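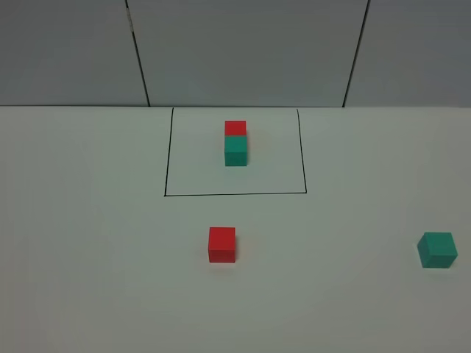

When the packing shop in Nostthorpe got its first sorting arm, I was the one who had to work out how the rest of us would share a bench with it. I'd spent 23 years tidying benches for people, and people forgive a lot! A machine doesn't. So my first tip is the cheapest one I have: draw a box. A thin black line straight on a plain white top, like the one around the red and teal cubes at the back, gives everyone the same idea of "in" and "out". We run our practice jobs with cubes too, all one size and only two colors, and I leave a couple outside the line so there's something left to sort.

Next, clear the bench at night. I mean everything: tape, mugs, the good scissors (especially the good scissors). Aldana Montecinos on the late shift used to park her label roll on the corner, and every morning the arm would stop and sulk until somebody moved it. Now the roll hangs on a hook underneath and she grabs it without looking.

Wipe the top with a damp cloth and go easy near the line. Ours needs redrawing by December most years. Use a ruler, please. I did it freehand once and we had 50 jars of Pruslow polish to re-sort by hand.

The bigger change has been in our own day. I lift far less, and my wrists thank me for it, but I do a lot more standing and checking, so get a decent mat for your feet before you spend money on anything else. Swap jobs at every break, too. Watching is tiring in a sneaky way, and Aoi Chiba and I both started missing chipped lids by mid-afternoon until we traded places more often.

Last one: keep a notebook on a string by the stop button. Write down what jammed and what you did about it, even if it's only "lid on sideways, turned it over". The next shift will read it before they've got their gloves on.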